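One tray for the small things

Jun 13, 2021

In March we moved to a smaller flat in Varnthorpe, and since then I have a small war with the surfaces. Every surface in this flat collects things. The kitchen table is the worst, then the shelf next to the door, then the top of the washing machine. I am a tidy person in my head, but my hands put things down everywhere.

My grandmother had a tray on her kitchen table, a heavy one with painted cherries, and all that had no home went on it during the day. In the evening the tray had to be emptied before anybody could go to bed. As a child I found this rule very strict. Now I am older and I wanted the same rule for myself, so I went to look for a tray.

First I tried the lid of a shoe box, which was soft after three days. Then I bought a bamboo tray at Hubáček, the household shop behind the station. It was beautiful and it cost 42, and it had no rim to speak of. A pen rolled off it the first evening. I gave it to my sister for her plants and she is happy with it.

What I learned from these two is that the rim matters more than the size. The corners should be round also, so that a cloth can go in them. A corner with a sharp angle keeps crumbs for weeks (I know this from the bread box). And I wanted a light color, for the simple reason that I lose dark things on dark things. My keys have a black cover and I have spent a good part of my life looking for them.

The rule in our home is now like this. In the day, anything can land on the tray. After dinner I take each thing out and bring it to its place, and if it has no place I must decide one the same evening. Food goes first. A box of cookies that is still closed goes in the cupboard, an open one goes in the tin. Bottles go to the door of the fridge or to the recycling bag. Sponges go back to the sink, and toys and puzzles go in the basket under the sofa. It takes me less time than to brush my teeth.

There was one week when I cheated. I was tired from work and I only moved things from the tray to the table next to it, so the tray was very clean and the table was not. My husband asked me politely what we had won with this. I had no good answer.
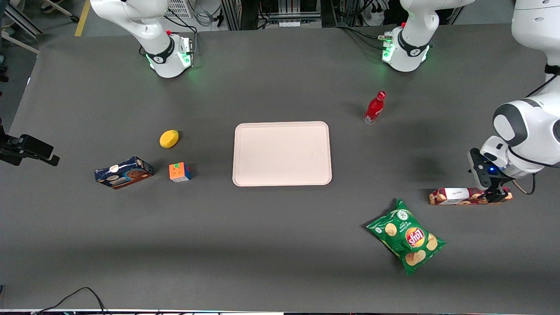 A pink tray with nothing in it looks very nice, I must admit, but the cookies, the sponge, the Rubik's cube and the red bottle still need somewhere to be. An empty tray is only half of the work. After that week I wrote the places on a paper and hung it inside the cupboard door, and this helped me more than any box or basket I have bought.

Tellow wrote under my last post that one tray is never enough for a family, and that in their house each person has an own one, with the name on the bottom, and whoever has the fullest tray on the last evening of the month must clean the bathroom. I like the bathroom part. But I am afraid of more trays. With four trays I would have four places to hide things, and I know myself.

There is still the question of papers. Letters and receipts do not belong on the tray, they lie down flat and then everything else lies on top of them. At the moment they stand in an old toast rack by the telephone. It holds 16 envelopes if they are thin. The electricity bill is in there too, I should pay it before I go to bed.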